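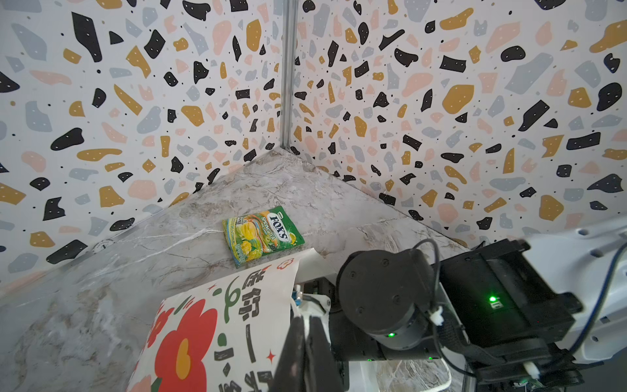 Lempi Laitinen wrote back in the margin of my last round that a kitchen with a fully ticked checklist is a kitchen that hasn't been checked, and could I please stop writing "OK" next to things I had only looked at from the doorway. Fair. I have gone through the whole sheet again with that in mind, and a good part of what used to be OK no longer is.

Trolholm > Building > Shared kitchens > Walk-through notes

March, by Soledad Cárdenas

Covers the third-floor kitchen, Room 348, and the snack and supply shelves outside it. The form is the one Brokix supplies to Ní Chonaill for all its buildings, so the wording of each item is theirs. The comments are mine. Where the form asks for a yes or no and the true answer is neither, I have written what I found.

SECTION A. REFRIGERATOR AND FOOD

A1. Refrigerator is at a safe temperature.
Marked: Yes.
The readout on the door says 38. The readout on the door has said 38 every time I have looked at it, including the afternoon the power was out on this side of the building and came back an hour before I got there. I don't trust it. I left a plain thermometer in a glass of water on the middle shelf overnight and got 38 from that too, so the yes stands for this round. It stands because of the glass of water. Please leave the thermometer where it is.

A2. Door seal is clean and closes fully.
Marked: No.
It closes if you push it. Left to swing on its own it stops just short. The paper test (shut a sheet in the door, pull it) held along the top and the handle side and slid straight out at the bottom corner by the hinge. Last round this was marked yes, by me, and I would like to know what I thought I was looking at.

A3. All food is labeled with name and date.
Marked: Partly.
Names, mostly. Dates, hardly ever. A first name with no date tells me who to be annoyed with and nothing about whether the rice is safe. There is also the question of what the date means. Some people write the day they put it in, some write the day they plan to eat it. The form doesn't say. I suggest the day it went in, and a line on the door saying so.

A4. Expired items removed.
Marked: Yes, with a doubt.
I removed what was past its printed date. But "best by" and "use by" are two separate promises, and the form treats them as one. A jar of mustard went in the trash that was probably fine, and an opened carton of broth stayed because its printed date was months off, although once it's open that date means nothing. I threw the broth out afterward, on my own judgment, which the form has no box for.

A5. Packaged snacks sealed and stored off the floor.
Marked: Yes.
Off the floor, yes. "Sealed" I can only vouch for on the ones I picked up. Anything with a bad seam or a tear goes out, whatever the date. Imported packets are the hard ones for people with allergies, as the ingredients are sometimes in a language the person reading can't follow. Shared snacks with a label you can't read should go on the lower shelf with a note on them. The old advice on our wall, "when in doubt, ask a coworker," is not allergy control and I have taken it down.

SECTION B. ELECTRICAL

B1. Outlets near the sink are ground-fault protected.
Marked: Yes on one, unknown on the other.
The outlet left of the sink trips when you press test and comes back when you press reset. The one on the right has no button. It may be protected by the first one. It may be protected at the panel. It may not be protected. The contractor's note from last year says "all good," unsigned. I want somebody with a tester to stand in front of it and write down what it does.

B2. Appliance cords free of damage.
Marked: No.
The toaster cord has a flat, shiny place where it has been pinched behind the counter. No bare wire. I unplugged it and put a note on it. When I came back at 2:30 p.m. the note was folded neatly on the counter and the toaster was plugged in. It is now in my office.

B3. No extension cords in permanent use.
Marked: No.
The answer I was given is that it's temporary. It has a cable clip nailed over it. The clip has been painted.

B4. Kettle has automatic shutoff.
Marked: Yes.
Tried it twice, once with the lid open. With the lid open it kept boiling well past the point where I would want it to. The leaflet says to close the lid, and I suppose that settles it for whoever wrote the leaflet. It doesn't settle it for a shared kitchen.

B5. Microwave door closes firmly and the unit stops when opened.
Marked: Yes.
Stops at once. The Traletti sticker on the side says the unit was "100% safety verified." By whom, against what, and when are not on the sticker. I have not counted it as evidence of anything.

SECTION C. FIRE

C1. Extinguisher present, charged, and accessible.
Marked: Present and charged. Accessible, no.
Needle is in the green. Tag is in date. The recycling bin has been rolled in front of it again. The form wants 3 feet of clear space and what we have is enough room for one shoe. I moved the bin. I moved it last time too. Tape on the floor has been suggested, and I have no faith in tape, but it costs next to nothing, so let's try it and see where the bin is next month.

C2. Extinguisher is the right type.
Marked: Yes.
Right for the appliances we have. If anybody is thinking of the countertop fryer that came up at the last tenants' meeting, this item changes and so does my mood.

C3. Smoke detector tested.
Marked: Not tested.
The form was pre-filled "Yes" when I opened it. I did not test it. Ní Chonaill's office says detectors are tested from the panel and kitchens don't need to. Then the item shouldn't be on the kitchen form. As it stands, a person in a hurry signs for a test that somebody else may or may not have done in another part of the building. I have asked for the panel record and will believe it when I've read it.

C4. Exit route clear.
Marked: Yes.
Clear at 8 a.m. I would not swear to noon, when deliveries get stacked in the hall.

SECTION D. WATER, SURFACES, CLEANING

D1. Hot water at the sink is not scalding.
Marked: Yes.
Warm in a few seconds, hot after a while, never too hot to keep a hand in. The form gives no number to check against, so this is one woman's hand.

D2. Cleaning products stored away from food.
Marked: No.
Dish soap by the sink is fine. The spray degreaser was on the shelf with the tea. It's now under the sink, behind the door that sticks.

D3. Counters and tables wiped daily.
Marked: Cannot say.
The log sheet is signed for every day this month, in the same pen, with the same slant, and it includes days that haven't happened yet. The counters themselves looked clean enough. Patterned surfaces hide crumbs and dried spills better than plain ones, so run a palm over them and don't go by eye. I have replaced the log with a blank one and would rather have gaps in it than that.

D4. Floor dry, mats flat.
Marked: Mostly.
Mat corner at the sink curls up. Turned it around; the other corner curls too. Order a heavier one.

D5. No sign of pests.
Marked: None seen.
"None seen" is all I will write. The form wants "No pests." I looked behind the refrigerator, under the sink, and along the baseboard with a flashlight. That doesn't cover the inside of the wall. Paper bags and cardboard shouldn't be kept stacked in the bottom cabinet in any case.

COMMENTS ADDED AFTER THE FORM WENT ROUND

Lempi Laitinen: Better. On A2, did you clean the seal before the paper test? A crust along the bottom will do exactly that and you'd be paying for a new gasket over some dried jam.

Soledad Cárdenas: I wiped it. I did not scrub it. Will scrub and repeat, and I'm leaving the No until then.

Lempi Laitinen: On C3 I'd go further. Cross the item out, initial it, and write "not a kitchen check" beside it. If you leave it blank, Brokix's system fills it in again next month.

Soledad Cárdenas: Does it? Has anyone seen it do that, or is that what we've been told?

Lempi Laitinen: I've seen it do it to B4.

Soledad Cárdenas: Then I'm keeping paper copies. One is in the folder on the back of the kitchen door, and I'd ask people not to use it as a coaster.

Unsigned note on the paper copy: The thing about dates is overkill, everybody knows their own food.

Soledad Cárdenas: Whoever wrote this is welcome to come and claim the container at the back of the top shelf.

STILL OPEN

A2 seal, scrub and retest
B1 right-hand outlet, needs a tester
B2 toaster, do not return to kitchen
B3 extension cord, remove, and remove the clip
C1 floor tape
C3 panel record requested from Ní Chonaill, no answer yet
D4 heavier mat

Contact the Trolholm building desk | Copyright Ní Chonaill | Back to top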